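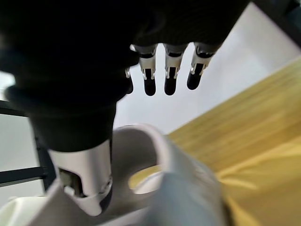
I've been to plenty of robot open days where you stand behind a rope and squint, so the Zarkadmont one in January 2024 was a treat. They let us get close to Carby, their two-armed home helper, and Atif Shaikh kept answering questions long after his slot ended. What I loved most was the hands! The fingers are bare silver linkages down to glossy black tips, and you can look right into the metal shell of the thumb and see the small parts inside (I could have stayed there all afternoon).

Tickets were 10 dollars and the session ran 80 minutes, with three talks I'd happily have traded for more floor time.

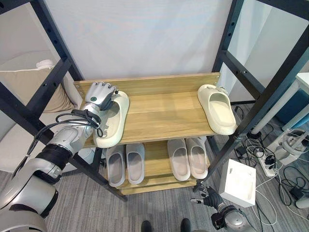

The shoe rack demo was my favorite. Slippers are soft and they slide around, so it's a fair test of a hand, and a much better one than stacking blocks. Carby had its left hand curled over a chunky cream slide on the top shelf, with the gray pairs lined up underneath, and I caught myself leaning in like it was a ball game. I'd have liked to hear more about how it decides where to grip, and the cables looped around the wrist made me wonder about snags. Still, I'm going back in April and bringing my sister.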